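クリアン織物組合文書の整理・公開事業　中間報告

提出先：ストゥストラ基金　助成担当　レヌ・ラーナ様
提出者：フロンリー資料室　アカシュ・バンサル
対象期間：前回報告の翌月から8月末まで

1．今期の概況

クリアン織物組合から寄託を受けた文書の整理は、申請時の計画より遅れていますが、遅れの幅は前回報告の時点より縮まりました。寄託文書の総数は2,431点で確定し、このうち2,101点について目録の記入を終えています。残りは主に染色場の作業日誌と、組合員どうしのやりとりを含む書簡です。いずれも一点ごとに読まないと表題も年代も決められず、帳簿類のような速さでは進みません。

閲覧室の改修は、床と照明の工事が終わり、什器の選定に入りました。公開用の検索目録は試験版を室内で使い始めています。支出は費目間の小さな組み替えを除いて計画の範囲内です。組み替えについては6に記します。

2．目録作成

目録の記入はシャクンタラ・ローディとカンチャン・バンサルの二名が担当しています。ローディが帳簿と契約書、バンサルが書簡と日誌という分担は前期と同じです。今期の途中から、記入した翌週にもう一方が読み合わせをする方法に改めました。前期に年代の誤記が続いたためで、多くは組合独自の年度の数え方を暦年に直すときの間違いでした。組合の年度は綿の買い付けが始まる月から数えており、しかも途中で一度、起点の月が変わっています。変更の時期は総会の議事録で確認できたので、換算表を作って作業机に貼りました。前期に記入した分も、この表で順に見直しています。見直しは帳簿類が終わり、契約書にかかったところです。

表題の付け方にも変更があります。当初は原文書の表紙に書かれた語をそのまま表題にしていましたが、表紙に「控」とだけあるものが多く、検索しても区別がつきませんでした。現在は原題を備考欄に残し、表題欄には内容が分かる短い語句を補っています。補った部分は角括弧で囲みます。基金の手引きにある記載例とは括弧の種類が異なりますので、問題があればお知らせください。一括で置き換えられます。

書簡については、差出人の特定に時間がかかっています。組合内では同じ姓の家が多く、署名が屋号だけのものもあります。ローディが賃金台帳から屋号と氏名の対照表を作り、これを使って書簡の差出人を埋めています。対照表そのものも利用者に役立つと思われるため、目録の付録として公開する方向で組合と相談中です。存命の方の名前が含まれる部分は外します。

3．保存処置

傷みのある文書は220点を処置対象としました。内訳は、虫損、綴じ金具の錆、水濡れによる貼りつきです。錆びた金具は順に外し、綿の紐で綴じ直しています。貼りつきのあるものは室内では扱わず、ガンモントの修復工房に預けることにしました。工房からは、第一便を受け取ったとの連絡があり、所見書を待っている状態です。所見書が届いた段階で見積もりが確定します。

染見本帳は別の扱いにしています。台紙に糸や布片が縫い留めてあり、紙と布で望ましい湿度が違います。外して別々に保存する案も出ましたが、見本と書き込みの位置関係が失われるので採りませんでした。台紙ごと平置きにし、ページの間に薄い中性紙を挟んでいます。見本帳の箱は15箱になり、当初考えていた棚には収まりません。北側の書庫の最下段を空けて移しましたが、床に近く、雨季には不安が残ります。次期のうちに棚板を一段上げる工事を行います。

書庫の温湿度は朝と夕方に記録しています。8月は湿度が目標を上回る日が続き、除湿機の排水を受けるタンクが夜間に満杯になって止まることがありました。排水ホースを外の溝まで延ばしてからは止まっていません。記録の写しは別添1に綴じてあります。

4．閲覧室の改修

床は既存の石張りの上に薄い木の床材を敷きました。入口の段差が前より低くなり、車輪つきの書架をそのまま出し入れできます。照明は天井の灯具を拡散型に替え、机ごとに手元灯を置く計画です。手元灯は閲覧者が自分で向きを変えられるものにします。南向きの窓には紫外線を抑えるフィルムを貼り、午後だけ布の覆いを下ろします。

閲覧机は、大判の図案と見本帳を開いたまま置けることを条件に検討しています。組合の図案紙は広げると並の事務机からはみ出すため、これまでは床に布を敷いて見ていました。天板の色については室内で意見が分かれました。アンジュ・ドウィヴェディは薄い灰色の無地を推しています。色見本を見るときに周りの色に引きずられないという理由です。ローディは木目のある茶系を推し、白っぽい紙の縁が見分けやすく、欠けた小片を見落としにくいと言っています。

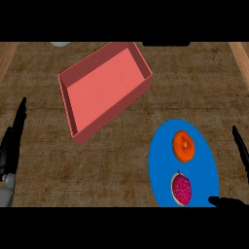
木目調の茶色い天板と、明るい色の木の縁（CG）

結論として、机によって天板を変えることにしました。文書の閲覧に使う机は茶系、見本帳専用の机は灰色の無地です。机の数は増えず、費用の差もわずかです。縁については、手前側を低くするよう製作者に頼む予定です。大判の紙を滑らせて載せるとき、縁が高いと紙の端が折れます。奥と左右は、鉛筆や文鎮が落ちない程度の高さがあれば足ります。製作の発注は次期の初めになります。

閲覧室の入口には手洗いと荷物棚を設けました。荷物棚は鍵のかからない簡単なものですが、受付から見える位置にあります。手袋については、紙の文書は素手で、写真と金属を含む資料は手袋で扱うという利用規則の案をまとめました。組合の年配の方から、自分たちの作った布に触れるのに手袋が要るのかという声があり、見本帳の布片については、組合員が同席する説明会の日に限って触れられる複製を別に用意する案を検討しています。複製は組合の現役の織り手に頼めそうです。

5．検索目録と公開の準備

試験版の目録では、表題、年代、差出人、用語で検索できます。室内で使ってみて、用語の欄に直すべき点が多いことが分かりました。たとえば同じ藍の染め方に、帳簿では三通り、日誌では五通りの綴りがあります。一つに揃えて記入すると原文で探す人が見つけられず、揃えないと全体を拾えません。ドウィヴェディが用語の一覧を作り、どの綴りで引いても同じ結果が出るようにしています。一覧は染色の語から始め、織機の部品名、度量衡の順に進めます。度量衡は村ごとに値が違うことがあり、換算値は付けずに原文の単位のまま載せます。

画像の公開は、図案と見本帳を先にします。書簡は内容の確認が必要なので後に回します。公開してよい範囲について組合と覚書を交わす件は、文案が組合の理事に渡ったところで止まっています。理事の改選が近く、新しい体制で署名したいとの意向です。改選後すぐに協議を再開することで口頭の了解を得ました。覚書の締結が遅れても、閲覧室での公開には影響しません。影響を受けるのは画像の外部公開の時期です。

地域向けの説明会は一度開きました。組合の元事務員の方が来られ、帳簿の欄外にある丸印が前貸し金の返済済みを表すことを教えていただきました。これまで検印と考えて目録に書いていたため、該当する記述を直しました。欄外の三角印についてはその方もご存じなく、未詳としています。次の説明会では、読めない印や略語を大きく写した紙を用意し、来場者に見てもらうつもりです。

近隣の中学校からは、授業で図案を使いたいという相談がありました。原資料は貸し出さず、原寸の複写を渡すことで話を進めています。複写の費用は本助成には計上しません。

6．支出と費目の組み替え

人件費と保存用品費は計画どおりです。除湿機の排水工事と入口の段差の処理が改修費に加わり、その分を広報費から充てました。印刷予定だった案内冊子を一枚刷りに変えたことで出た額で、手引きにある事前承認の要らない範囲に収まっています。領収書の写しは別添2のとおりです。

修復工房への支払いは所見書を受けてから確定します。見積もりが当初の額を超えた場合は、処置の優先順位を付けて今年度分と来年度分に分け、追加の助成はお願いしない方針です。優先するのは、総会議事録と初期の組合員名簿です。

7．次期の予定

染色場の日誌と残りの書簡の目録記入を続け、次期末までに終えます。契約書の年代の見直しは次期の前半に済ませます。閲覧机の発注と搬入、見本帳の棚の工事、手元灯の設置を行い、その後に閲覧室を予約制で開きます。開室は当面午前のみとし、午後は整理作業にあてます。午後の来室希望が多ければ、曜日を決めて延長することを考えます。

人の面では、カンチャン・バンサルが次期の後半に産休に入ります。書簡の担当はドウィヴェディが引き継ぎ、用語一覧の作業は染色の語まで仕上げたところで一時止めます。引き継ぎのため、書簡の読み方の癖や未解決の箇所をまとめた控えを本人が書き始めています。代わりの人員の雇用は考えていませんが、読み合わせの頻度は下がる見込みです。

8．ご相談したい点

一つは、2で述べた角括弧の扱いです。もう一つは、画像の外部公開が年度をまたいだ場合の手続きで、事業期間の延長願が要るのか、最終報告に経過を書けば足りるのかをご教示ください。組合との協議の日程を決める前に伺えると助かります。

別添1　書庫温湿度記録（写し）
別添2　領収書（写し）
別添3　利用規則案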